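Sofa swap fills the old Lefèvre hall

July 6, 2019

What a morning! The doors of the old Lefèvre hall opened at seven, and by the time the coffee was ready the line for the Clokia furniture swap already stretched past the bakery and down toward the river.

The idea is wonderfully simple. Bring a piece you no longer want, get a paper ticket, and trade the ticket for anything else on the floor. No money changes hands. Clokia started the swap with 19 households in a school gym, and this year 1102 people signed up — easily the biggest turnout yet, with families coming in from Navum and even farther out.

Bookcases and kitchen chairs went first, as they always do. Then came the lamps, a piano stool that had three people circling it, and a set of 25 matching dining chairs from the Wunov hotel, which left in four different vans. The repair corner stayed busy right up to lunch, gluing legs and tightening screws, and a short class on patching upholstery had to be run twice because so many people wanted in!

Sofas are still the hardest thing to place. They are heavy and awkward on stairs, and plenty of good ones end up at the dump for want of a van.
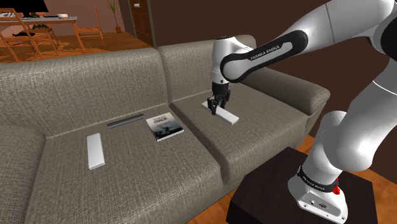 Mireille Vasseur would like to see a delivery service added for the big pieces, even a paid one, and thinks half the sofas left at closing would have found a home if people could have gotten them up to a third floor.

Clokia is looking into it. The next swap is set for December, same hall, and sign-up opens at the end of the summer.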